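Tape the table before you buy another organizer

Most advice about a messy worktable starts with shopping. I think it should start with a roll of blue painter's tape. Mark the top off in squares, give each thing a square, and see what is left over.
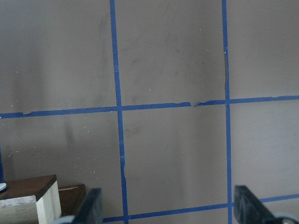 Blue tape, torn in places and still doing its job.

I paid 5 dollars for my roll in May. Before that I had spent 74 dollars on drawer inserts, and the scissors still went missing.

Scissors need a box with an open top. A lid is one more step, and people skip steps.
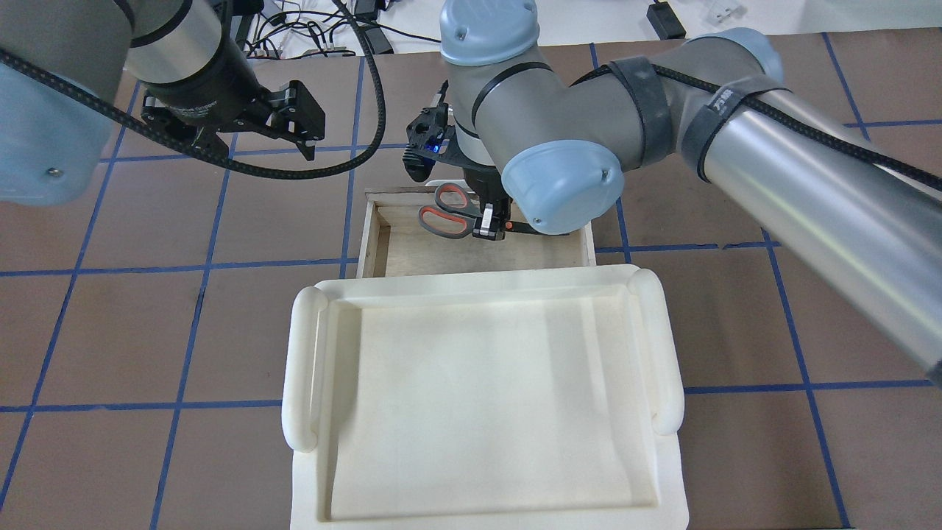
Scissors in a small wooden box, with a white tray in front.

The tray matters as much as the box. It holds whatever is in use today, and it can be carried off when the table is needed for something else. I prefer one with handles on both sides and a low rim.

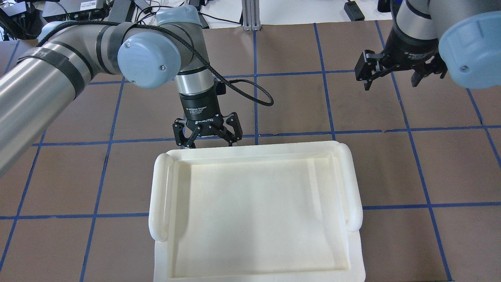 Some people object that tape looks cheap and the lines come out crooked. Both are true. A crooked line still shows where one square stops and the next begins, and moving it takes around 2 minutes.

Paper under the tape is worth having too. Brown paper takes the glue and the pen marks. 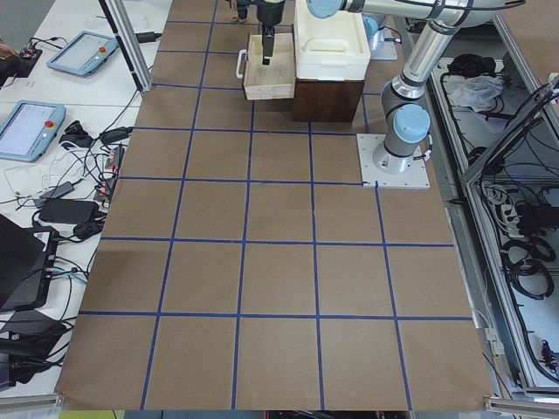 Leave some squares with nothing assigned to them. A table with every spot taken has no room for work.

November 4, 2025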